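Powder coat vs. zinc plate for sheet-metal parts bins — Shop Floor & Storage board

storkemano_b
Posted 19 Jan 2020
We need to replace a run of open-top bins and I have to pick a finish. Candidates are electro-zinc with clear passivate, or polyester powder over phosphate. Indoor use, heated building, mixed steel and plastic parts going in and out all day. One of the type is attached.

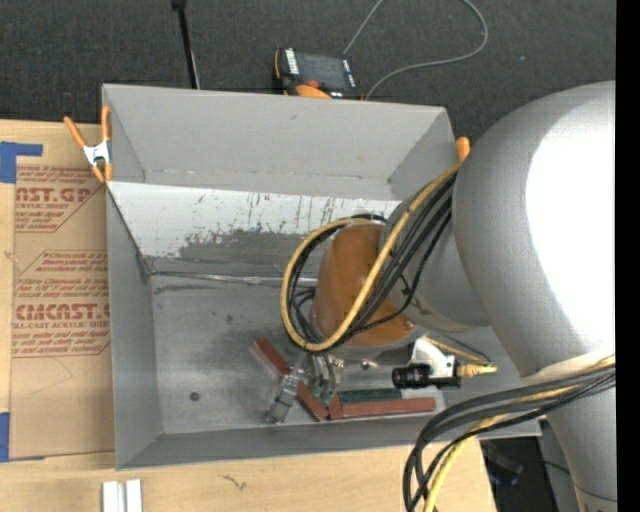

Gray sheet-metal bin on the table, robot arm reaching in.

Main complaint with the current ones is wear on the floor of the bin and along the top edge. Corrosion is minor. Supplier is quoting the same lead time for both finishes. Opinions wanted, preferably with numbers.

mduggan
Zinc. A normal polyester powder goes on at 60 to 80 microns and it is fairly hard, but once parts have scraped through it you have bare steel with a ragged coating edge beside it, and that edge keeps lifting. Zinc at 8 microns scratches too, but the zinc next to the scratch still protects it. For a bin floor I would not consider anything else.

bedum_finisher
Disagree with mduggan on the wear part. Zinc is soft. In sliding contact with steel parts, 8 microns is gone in no time and you get gray smudge on everything you pick out. If the plastic parts are light colored, someone will complain. Powder does chip, but mostly at sharp edges, and that is a fabrication problem. Ask for a hemmed top edge. Film thins out over a raw sheared edge no matter how good the coater is.

mduggan
Hemmed edges hold pretreatment liquid. We had a batch where it boiled out in the oven and left pinholes along the whole rim.

bedum_finisher
Then the hem was closed too tight to drain and too loose to seal. Open teardrop hem, drain gap at the corners, dry-off before powder. Been doing it that way since I started at Madigan and the rejects on rims are low.

Csenge K.
Has the OP considered pre-galvanized sheet with no further finish? Cut edges are unprotected but in a heated building that is cosmetic. Spot welds burn the zinc locally, so rivet the corners or touch up with zinc-rich paint. We have 700 of these in use and the oldest have some white bloom near the loading door, nothing structural.

storkemano_b
Considered it. The corners are welded on the current drawing and I would prefer not to reopen the drawing. What gauge are yours?

Csenge K.
1.2 mm. I would not go thinner with unhemmed edges. They bow when you stack them full.

senan_mc
One thing missing from this thread is a replaceable liner. Cut a 2 mm polypropylene sheet to sit on the floor of the bin and the finish question mostly goes away. It also cuts the noise. Swap it when it is scored. Costs very little next to recoating.

mduggan
Liners collect swarf underneath and then you have an abrasive layer against the coating. Also they curl. I have thrown away a lot of curled liners.

senan_mc
Curling is usually sheet that was cut from a coil and never flattened. Buy flat stock. Swarf I will give you, they do have to be lifted out and wiped.

storkemano_b
Quantities, for those who messaged: 3000 over 4 deliveries. Leaning toward powder on the outside and rim, hemmed per bedum_finisher, with a loose liner. Will order 2 samples of that and 2 in pre-galv from Dondia and put them through the same work until November.

mduggan
Put a plain zinc one in the trial as well. I still think you are paying for color.

storkemano_b
Fair. Adding one zinc with clear passivate, same gauge as the others.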